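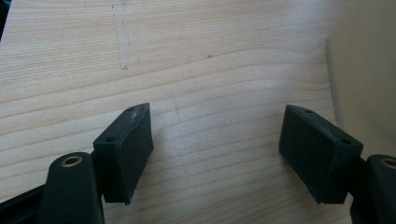
Holzfläche, helle Stelle, Nachmittag.

Juli, 16:40. Mit der Platte weitergemacht. Länge 240 cm, Tiefe 100 cm, Stärke 27 mm, Oberfläche hell. Gekauft bei Canilwood, 689 Euro ohne Lieferung. Shanthi hielt das für zu viel, ich nach dem zweiten Nachmessen auch.

Ebenheit mit dem Haarlineal geprüft, längs und quer. Längs in Ordnung. Quer am fensterseitigen Ende ein Lichtspalt, Fühlerlehre 0,3 mm. Bleibt so, wird im Herbst noch einmal gemessen. Relative Luftfeuchte im Raum 58 Prozent, für die Jahreszeit normal.

Das Öl von Mokard steht noch ungeöffnet im Regal. Laut Karthik Fakir zwei dünne Aufträge, dazwischen zwölf Stunden, Überstand nach 15 Minuten abnehmen. Zwischenschliff mit Körnung 320, nur in Faserrichtung. Vorher entstauben, erst Bürste, dann fusselfreies Tuch. Probe an der Unterseite, hinten links.

Offen: Langlöcher in den Querträgern, Unterlegscheiben M8, Filz für die Füße. Tanvir wegen der Böcke anrufen, er braucht sie zurück.

18:15 Schluss. Fenster auf Kipp gelassen.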